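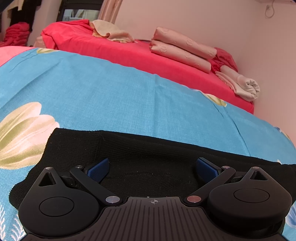

Firnura Trondden bedding set, double, turquoise floral
Reviewed by Sem Van Damme

I have wanted loud bedding for years. I grew up in a house where all the sheets were white or that sad peach colour, and then I rented a string of furnished places where they were grey, and at some point last winter I was folding yet another grey duvet cover and thought, right, enough. So when Desmet put the Firnura Trondden set in the window with the big flowers all over it I walked in and bought it without so much as feeling the fabric (don't do this, feel the fabric, I got lucky).

It was £53 for the double set. For that you get a fitted sheet, a flat sheet and two pillowcases, all in the same print. There's no duvet cover in the set, and I only found that out at home when I unfolded the whole lot on the floor and went looking for it. The label does say so, in quite small writing. The matching duvet cover is sold separately and I haven't bought it. I sleep under a plain one on top and I think that's the right decision, to be fair. The full matching set would be like sleeping inside a greenhouse.

The colour

It's a bright turquoise blue. Properly bright. If you are looking at it on a screen and wondering whether it's really like that, yes, it's really like that, possibly a bit more so in the morning when the sun comes round. The floral print is large, big sprawling flowers, so if you had in mind one of those dainty little sprig patterns your nan had, this is a different animal altogether. I love it. My partner said "oh" when he first saw it on the bed and then went quiet for a bit, and he has since come round to it and now calls it the holiday bed.

One thing I'd say about a big print like this is that it hides creases beautifully. I don't iron sheets. I have never ironed a sheet and I'm not going to start. On plain bedding you can see every fold line from the airing cupboard for the first couple of nights, and on this I couldn't find them even when I looked. It hides tea as well, up to a point. Ask me how I know!

The feel

The label says 100 per cent cotton and I've no reason to doubt it. You can see and feel the weave, so it has a bit of texture, and if you like that slippery hotel sort of sheet then you'll probably find this too rustic. The first night I thought it was scratchy. I very nearly wrote a grumpy review there and then. After the second wash it had calmed down, and by the fifth or sixth it was lovely, soft but still with some body to it, the way a good tea towel goes. So please give it a few washes before you make your mind up, and definitely wash it before you use it the first time because it comes out of the packet quite stiff and smelling of packet.

It's cool to sleep on. We had a run of very sticky nights in July and I was dreading them, as our bedroom is up under the roof and holds the heat like an oven, and I slept better on this than on the Pririx jersey one I'd been using before. The Pririx is nice in winter, I'll stick up for it, but in summer it clings to you.

Washing

Care label says 60 degrees. I did the first wash at 40, on its own, with an old white sock thrown in as a test. The sock came out faintly blue. Nothing dramatic, but if it had been a favourite shirt I'd have been cross. Second wash, another sock, very slightly blue again. By the third the sock was still a white sock and since then I've put it in with other colours and had no bother. I've done it at 60 plenty of times now and the turquoise is still turquoise. Maybe a touch softer than it was, if I hold it next to the spare pillowcase that's lived in the drawer, but you'd need the two side by side.

It shrank a bit. The fitted sheet went on very easily out of the packet, with plenty to tuck under, and now it's a snugger job and I have to do the thing where you put the last corner on with your knee on the mattress. It still fits, and it stays put all night, so I'm not really complaining. But if your mattress is a deep one or you use a thick topper I would measure before you buy, and then allow some extra.

It dries quickly on the line. Indoors, over the doors, it takes overnight.

Lint (the boring but important bit)

I wear a lot of black. I also sort my washing on the bed, which I suspect most people do, because it's the only flat surface in the flat big enough. And I have to warn you that new cotton sheets and black knitted things don't get on. For the first month everything black I put down on that bed came up with little pale specks on it, particularly anything ribbed, where the bits settle down into the grooves and sit there. I have an old black knit that is already a bit frayed along the edge, so I wasn't too precious about it, but I had a good wool jumper done as well and that did annoy me.

Now, some of that will have been my own fault. I'd been washing towels that same week and towels shed all over everything. I don't want to pin all of it on Firnura. What I can tell you is that shaking the sheet out of the window every time I changed the bed made a big difference, and that once it had been through the tumble dryer a couple of times on low (the label allows low) there was a fat wad of fluff in the filter and a lot less of it on my clothes. It's much better now. I still pick the odd speck off, and I still go over anything black with a bit of parcel tape round my hand before I go out. If you've got a cat then I assume you're doing that already.

The funny thing is that the contrast is really useful for the sorting. Black on grey, I could never find anything! Half my socks went missing in the folds of the old duvet cover. On bright turquoise you can spot a black sock from the doorway, and I have paired up more socks since spring than in the whole of the previous year. I realise that's a daft reason to recommend bedding, but there we are.

Stitching and elastic

Good, mostly. The hems on the flat sheet are straight and double stitched, and there were no loose threads on the fitted sheet at all. One of the pillowcases had a wobbly bit near the opening where the machine had obviously wandered off, and a long thread hanging from it. I snipped the thread and it hasn't come undone. The elastic goes all the way round, which I always look for now, after a cheap one I had with elastic only on the corners used to ping off in the night and wrap itself round my feet.

The pillowcases have the envelope sort of opening with a decent deep flap, so the pillow doesn't come creeping out. They are a bit generous for my pillows, which are old and flat. On a plump new pillow I think they'd be spot on.

The pattern isn't matched from piece to piece, by the way. You get half a flower going off the side of one pillowcase and a completely different bit of flower on the other. It doesn't bother me. If you're the kind of person who lines up wallpaper in your head while you're waiting at the dentist, it might bother you.

Price

£53 isn't cheap for what is basically three bits of sheet and a spare pillowcase's worth of hem. Desmet had a much fancier set on the next shelf at £105, in a sort of sateen, very smooth, very tasteful, and I did stand there stroking it for a while. I'd still take mine. At the other end, you can get a supermarket fitted sheet for next to nothing and it'll do you fine for a year or two until it goes bobbly in the middle. Mine has no bobbling so far, and I'm on it every night and wash it every week, alternating with the Pririx when the weather's against me.

I should add that it came in a bag made out of the same fabric, with a drawstring, and I use that for pegs.

Would I buy it again?

Yes, and I nearly have. They do the Trondden in a few other colours and I've been eyeing up the yellow, though I've been told (by the man who said "oh") that one holiday bed is plenty. I've knocked off one star overall, half of it for the dye on the first washes and half for all that fluff. If Firnura would pre-wash the things properly I'd have no grumbles at all.

Four stars. Buy it if you like colour, wash it twice before it goes anywhere near your bed, and keep your black jumpers on a chair for the first month.

Update: the wobbly bit on the pillowcase is still holding. I've since had my sister to stay, and she slept in that bed for a week and asked me to write down the name of the sheets for her, so I've sent her this instead. The one you want is the double, Jo, and it's the shelf by the till.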